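4.2 Comparing the two grippers on the fruit and basket task

We come now to the part of the study that took up most of our September, and that we enjoyed the most. The Tekin gripper and the Fomico gripper were each given the same simple job - pick up one small orange fruit from a white table and put it in a dark woven basket - and each was allowed 200 tries under the same Vakotlow controller. The basket was turned at an angle to the table on purpose, so that neither gripper could get by on a single well-practiced path.

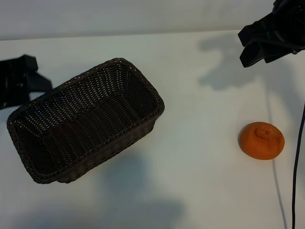 Figure 2. The fruit and basket task, from the fixed camera and from the wrist camera.

Readers who have worked with the older Skaketti setup will remember that it relied on the fixed camera alone. We kept that camera, and were glad to have it, but the last few inches of a reach are hard to judge from so far back, and a second view from the wrist seemed well worth the extra cabling.

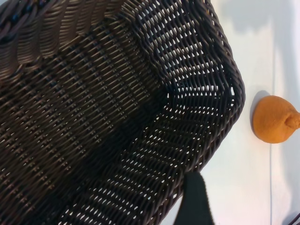
The weave gave us more trouble than we had planned for. Bright gaps between dark strands can pull a depth estimate well off the mark, and so we set aside any wrist view in which the estimate jumped sharply from one moment to the next. Of the 3604 wrist views saved over both sets of tries, 3178 passed this check and were used in the comparison that follows.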